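Can a robot do my mending yet? It seems surgical robots can already sew

Asked in: Home and Workshop Automation
Viewed 1693 times
2 answers

I run a small repair bench for work clothes and canvas goods. Most of the job is closing split seams, putting buttons back on and patching knees. The cutting and pressing I don't mind. The hand stitching takes up most of my day, in particular the places where a machine foot will not go: inside a sleeve, the bottom of a pocket, a lining that is already closed on three sides.

I have read the spec sheets for two arms in my price range, the Skidstead bench arm and the smaller one from Pridel. Both list "fabric handling" as a use. Neither sheet says anything about needle and thread. Meanwhile surgical instruments are handling suture inside a space far tighter than any coat sleeve, on material that is soft and has no flat side to clamp.

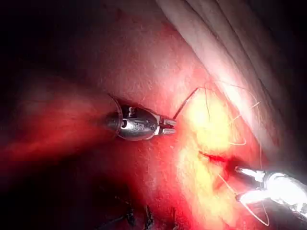 My budget is 900 dollars for the arm and I can build the fixture myself. The questions are:

Is the hard part the gripper, the software or the thread?
Is there anything I could buy now that would close a 2 inch seam in canvas without me standing over it?

I have basic wiring skills and can edit a script if it is already working. I am not asking about regular sewing machines – I own several.

Answer 1 (accepted, 20 votes)

The short answer to the second question is no. The first one takes longer.

The surgical systems you are thinking of are mostly teleoperated. A surgeon sits at a console and moves hand controls, and the instruments copy the motion at a smaller scale. All the decisions about where the needle goes, how hard to pull and when the loop is about to snag are made by a trained person. There has been research on automating single steps of suturing, but you should not read a robot holding thread as a robot that knows how to sew.

What the hardware does give you is reach and dexterity. The jaws are short, and there is a wrist joint directly behind them, driven by cables that run back along the shaft. That lets the tip change angle without the whole arm swinging. A typical low-cost bench arm has its last joint well back from the fingertips, so it needs clear space on all sides to make the same turn. Inside a sleeve you do not have that space.

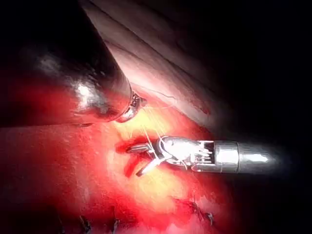
Open jaws and wrist at right, with the drive cables exposed behind the joint.

Now the thread. A rigid part stays where you left it. Thread takes a new shape every time something touches it, it crosses itself, and a camera loses it easily against a busy background. Canvas has the same problem to a lesser degree, because it folds and drags when the needle goes in. So the order of difficulty, in my opinion:

Tracking the thread and the cloth edge – hardest
Controlling the tension
Driving the needle through
Holding the work – easiest, and you can do it with a frame and clips

For your budget, I would use the arm for loading. Build a frame that clips the garment open, let the arm bring the frame to a fixed stop, and do the stitch yourself. I did this with a Kirui arm and feed bags. It saved me some walking and no sewing time. Test the payload with the frame attached before you drill anything, as wet canvas weighs a lot more than dry.

Comment from the asker: Thanks. I had assumed the machine was doing more of the deciding. Would a curved needle help at all?

Reply: By hand, yes, if you can only get at one side of the cloth. For the arm, it makes the grip angle matter more. If the needle rolls in the fingers the point comes out in the wrong place, and a flat two-finger gripper lets it roll.

Answer 2 (2 votes)

Look at Groledex, they have a button attaching unit. It is not an arm, it is a fixed head, and you have to put the button in and line up the cloth. Works OK on shirts. I had trouble with anything thicker than a work shirt and the manual is poor. Can't help with seams.

Also check the noise rating if your bench is in the house. Mine went to the garage in September.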